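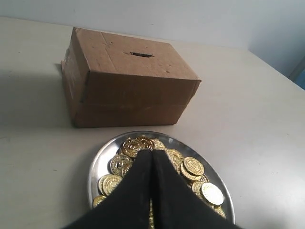
How to Get a Copy of Your Crash Report (and What to Do When It's Wrong)

I got rear-ended in January at the light by the Rurnton post office, and the fender was the easy part. Getting the police report took me five weeks, two trips across town and one very patient clerk. I've since walked my brother-in-law and a coworker through it, so I figured I'd write the whole thing down. I'm going by how things work in Rurnton and over in Paracha. Your town will have its own forms, but the order of things should be pretty close.

Step 1: Get the report number before you leave

The officer will usually hand you a card or a slip with a number on it. If you don't get one, ask! I was shaky and just wanted to go home, so I stuck the slip in my coat pocket and washed the coat. Take a picture of it with your phone right there on the shoulder (once you're safely out of traffic, obviously). Write down the officer's name and which department they're from too. I was sure mine was city police and he turned out to be county, and that cost me my first trip.

Step 2: Wait a bit, then call

Reports have to be written up and approved by a supervisor before they'll release them. Mine wasn't in the system when I called after three days. Give it a week and a half, then call the records desk – not the emergency line, please – and ask if it's ready and how they want to be paid. Paracha takes cards. Rurnton wanted a check or exact change when I went, and their window closes for lunch.

Step 3: Request it

You'll need the date, the street, your name and that number from Step 1. Bring your driver's license. If you were a passenger, say so, because there's a separate box for it on the form and they'll send it back if you leave it blank. Ask for the full report with the diagram. I got the short version first, one page with names and plates and nothing on how the crash happened.

Step 4: Read every line

Mine had my car listed as facing east when I was facing west, and the damage estimate said $412 when the shop's was $4,000. Check these before you do anything else:

- plate numbers and the spelling of names
- direction of travel for each car
- insurance company and policy number
- weather and road conditions
- witness names, if anybody stopped

Step 5: Ask for a correction in writing

Plain mistakes (a wrong digit, a misspelled street) are usually fixed without a fuss. Send a short letter with a copy of whatever proves it, like your registration. Opinions are harder. If you disagree with who the officer thinks caused it, they probably won't change that, but you can ask to have your own statement added to the file. I kept mine to half a page and stuck to what I saw and heard.

Step 6: Send it to your insurer

Email the corrected copy to your adjuster and keep the original yourself. I put the claim number in the subject line and got an answer the next morning, after weeks of silence on the phone.

Comments

Dario Farina
Paracha has an online request page now, I used it last month. You still have to pick up in person if you want the diagram.

muddyboots60
Do you need the report if it was just a parking lot bump? The other guy already gave me his insurance info.

Dario Farina
@muddyboots60 my adjuster didn't ask for one, but I'd call yours and check.

Lanie
I washed my slip too!! They found mine with just the date and my plate.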